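Kirmont adds cup sorting stations for cans and bottles

The Kirmont community hall is changing how it handles empty drink containers. Starting in September, the single mixed bin by the kitchen door will be replaced by pairs of cups, one gray and one yellow-green, set out on the tables.

Cans go in the gray cup and bottles go in the yellow-green one. The idea came from the Kettle, the small café on the ground floor, where staff have used two colors behind the counter since spring. Hall users asked for the same thing upstairs after a run of busy weekends left the old bin overflowing.

The hall took in 1,504 empty containers over the last three months. Of those, 506 had to be pulled out of the general trash by hand before pickup. The hall would like to bring that second number under 60 by the end of the year.

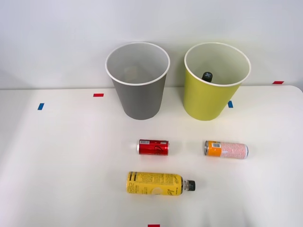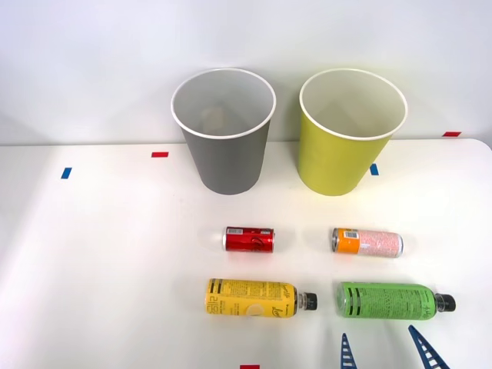
The gray and yellow-green paper cups on a white tabletop. In the second picture, cans and bottles lie in front of them.

The tabletop cups are meant for small slim cans and single-serve bottles. Anything larger should be taken straight to the crates in the back hallway. Please empty out leftover liquid in the kitchen sink first. Bottle caps can stay on.

Full cups will be tipped into the crates at the end of each event, and groups that rent the hall are asked to do this before they lock up. The crates are collected every two weeks by Skolari, which already picks up cardboard from the building. Rental fees will stay the same.

A supply of 1,000 spare paper cups in the two colors has been ordered through Huloreo and will be kept in the closet next to the coat racks. Cups that get sticky or torn can be swapped for new ones at any time. Printed signs in both colors will go up on the hall notice board before the first event of the fall.

Questions about the new setup can be left at the Kettle counter, open until 4 p.m.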